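Melora Home Robotics - Frequently Asked Questions

Can a robot tidy up my kid's toys yet?
Partly. On a test table, with a few toys spread out, ours does fairly well. A real playroom floor is much harder - toys overlap and roll under things.

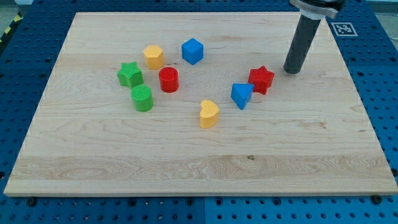 Shape blocks on the maple board, with the arm's black tool over them.

How fast is it?
Slow. Clearing 13 blocks takes roughly 30 minutes, and a child is quicker.

What about laundry?
Towels, sometimes. Fitted sheets, no.

Can I buy one?
No. Write to Ginette Tessier about home trials, which open in September.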